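Product review: Skeltum work table, light wood-grain finish
Reviewed for the Plandildale Equipment Library by Ona Laur
Nov 11, 2015

The Library acquired three Skeltum tables in September to replace the folding tables previously issued to members for packing and sorting. This review covers one of them after two months in daily use.

Assembly required two persons and took roughly 40 minutes. The printed instructions are adequate, although the diagram for the legs should be larger. Once levelled, the table stood firmly on carpet and did not rock under moderate pressure.

The surface is smooth and pale, and small items are easily found on it. Tape residue came away with a damp cloth. Ink proved more stubborn – one mark remains near the far edge. The round cable hole is well placed towards the back, though it was supplied without a cover.

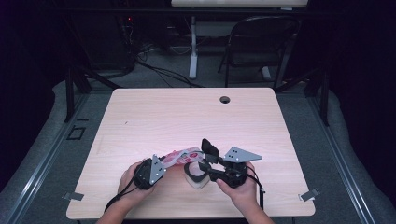

Light goods such as plastic bags and cups tend to slide when the top has been freshly wiped, and members may wish to use a mat. Mr Magbanua considers the working height slightly low for prolonged standing.

The table is recommended for general use. It is less suitable for wet work.

Rating: 4 out of 5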